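Packing Up Without the Panic: A Small Study of How Students Move Out
Project report, Home and Household Studies
Group members: Elli Halonen, Silvan Zürcher, Zineb El Khatib
Project adviser: Canan Toprak

Why we picked this

All three of us have moved at least once since starting school, and all three of us did it badly. Elli once wrapped her plates in the only towels she owned and then couldn't take a shower until the plates were unpacked. Silvan labeled every box "stuff." When the list of project themes came out and we saw "household routines," we knew right away what we wanted to do!

Our question was simple: does the order in which you pack change how the move feels and how long it takes? We expected to find lots of advice on boxes and tape, and we did, but much less on order. Most of the checklists we read go room by room. That works in a big house, but a student apartment is often one bedroom, a kitchen corner and a hallway, and everything ends up in the hallway anyway.

What we did

We followed seven households in Prultdale through their moves in August. Most were students or people just out of school, and one was a couple with a toddler, which made for a very lively visit. Each household filled in a packing diary and let us come by on two different days, once early in the packing and once near the end.

In the diary they wrote down every item that went into a box, which box it was, and whether they had to take it out again before moving day. We called these "take-backs," and they became our favorite thing to measure. A take-back is the can opener you packed on Monday and needed at dinner. Across all the households the diaries came to 2,371 items, and Zineb typed up nearly all of them (thank you, Zineb, the other two of us owe you a lot of coffee).

We also asked people to set a kitchen timer for 40 minutes and pack until it rang, then stop and write a few lines on how it went. We didn't tell them what to pack. We wanted to see what they would choose on their own.

What we found: soft things first

The clearest pattern was that people like to start with cloth. Scarves, tablecloths, spare sheets, curtains, sweaters. It makes sense when you think about it. Cloth doesn't break, it folds to fit the box you have, and you get to see progress quickly. Several people wrote that the first box was the hardest one to begin and the nicest one to finish.

Cloth was also where we saw the best trick of the whole project. Yasmine Farouk, one of our diary keepers, puts a folded layer of fabric on the bottom of every box before anything else goes in, so the cloth is packed and the box is padded at the same time. She had no take-backs at all from those bottom layers. We have all started doing this, and Silvan now does it with grocery bags too. 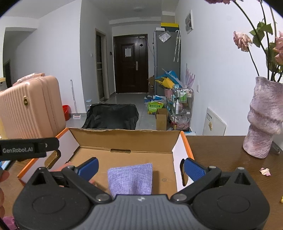 Figure 1. A folded lavender cloth in an open box, with a vase of dried roses still out on the table.

Decorations were the opposite. They stayed out until the very end in almost every home. We had guessed that people would pack them early, seeing that you don't need a vase to get through the week. The diaries told us something different. People wanted the place to look like home for as long as possible, and one person wrote that once the flowers came down she felt like she was "camping indoors." We loved that line and it changed how we think about the whole topic. Dried flowers are also just plain hard to pack! The stems are stiff, petals drop when you bump them, and no one had a box of the right shape. Two households ended up carrying theirs by hand.

What we found: the hallway problem

We hadn't planned to study hallways, but we couldn't ignore them. In a small apartment the hallway is storage, recycling corner, coat rack and exit, all in one narrow strip. Umbrellas, mops, basins, flat cardboard and bags of bags all gather there. These things hardly ever showed up in the diaries until the last day, and then they showed up all together. Elli started calling it the "last-day pile."

Hallway items gave us very few take-backs, simply because hardly anyone packed them early. They did cause the most complaints. Mops and umbrellas don't fit in boxes, and cleaning things have to stay out until the floors are done. The one household that dealt with the hallway first (the couple with the toddler, who needed the floor clear) wrote the calmest diary of the group – by a lot.

Our packing order

Putting the diaries together, we worked out an order that we would use ourselves:

Start with spare cloth, and spread it over the bottoms of several boxes.
Go through the hallway next and sort out what you won't move.
Pack books and papers in small boxes.
Pack the kitchen down to one pan, one knife and a plate per person.
Leave decorations, bedding and cleaning things for the final day.

Canan Toprak asked us at our midpoint meeting whether the order matters more than simply starting early. It was a great question and we can't fully answer it. The people who began with cloth also tended to begin sooner, so the two are tangled together in our data.

Limits and what we would change

Our group was small and everyone in it was moving out of an apartment, so we can't say much about houses. The diaries depend on people being patient enough to write things down, and the entries get noticeably shorter toward the end (one final page says only "everything else"). Next time we would use a checklist that people can tick, and we would add a visit after the move to see which boxes get opened first. Silvan is already sketching the form for it.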